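The willow beds at Denidberg flood most years, and the growers there plan on it. Hongmei Long planted her first rows 21 years ago on ground too wet for corn. She now cuts 15 varieties, most of them sold in bundles to basket makers who drive out to collect.

Cutting starts once the leaves drop and stops when the buds swell. Rods are sorted by length, tied and stood in the barn – the thick ones go for frames, the thin ones for weaving. Brown willow keeps its bark and needs a long soak before it will bend. White willow is stripped in spring and costs more.

"People ask for white because it looks clean," Long says. "Brown lasts fine if you keep it off a damp floor."

Haoran Xia buys 200 bundles a season for his workshop, Trernetti, and teaches a beginners' class there on Tuesday evenings. He starts everyone on a round base. Ovals come later, as they tend to twist.

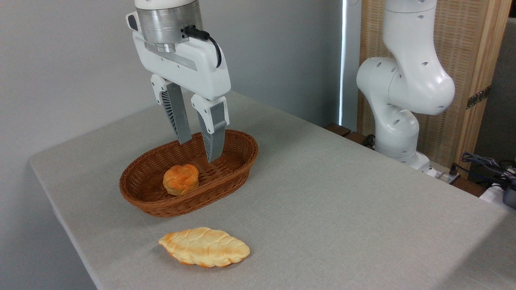

Photo: Bakilana. Oval wicker basket on a gray tablecloth.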